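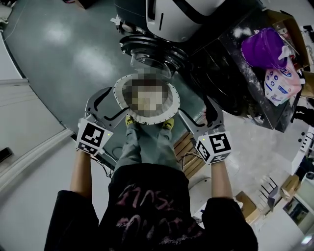
Diary / House and Workshop

November, 6:40 a.m.

Boiler pressure low again at first check. Topped it up, bled the upstairs radiators starting from the far end, and got a long run of air out of the one in the back bedroom. The valve key is worn and slips on the square. Must replace it before the cold sets in properly.

Main job today was the dehumidifier in the cellar. The Vestik unit has been cutting out after a short run and restarting by itself. I had assumed the float switch. Took the tank out, cleaned the float and the pivot, put it back, same behavior. Then pulled the rear panel and found the coil iced over on the lower half, with the filter behind it gray and matted. Washed the filter and let the coil thaw with the fan on. It ran through lunch without stopping. I will not call it fixed until it has done a full night.

Humidity log: I moved the sensor from the shelf to the north wall, so the readings before today can't be compared with the ones after. Drew a line across the page in the notebook and wrote the new position beside it.

Idun Hedlund phoned mid-morning about the drain survey. The blockage is 28 feet from the access cover, at the joint where the clay pipe meets the plastic. Roots. She recommends cutting them out and lining the joint, price 595 with the second camera pass included. Digging would cost more and would take up the path. I asked for it in writing. Baldur Hafstein had the same work done at his place in Macapagal and says the liner has held, though his pipe is a smaller bore and on a better fall.

Afternoon: cut two battens for the cellar shelf and sealed the ends. The first coat soaked straight in. Second coat tomorrow if the surface is dry to the touch. The old battens had gone soft where they sat against the wall, so the new ones get spacers.

9:15 p.m. Boiler pressure steady since morning. Dehumidifier still running, tank a third full. Left the cellar door open a hand's width to get some air through.

To buy: valve key, spacers, sandpaper, spare filter.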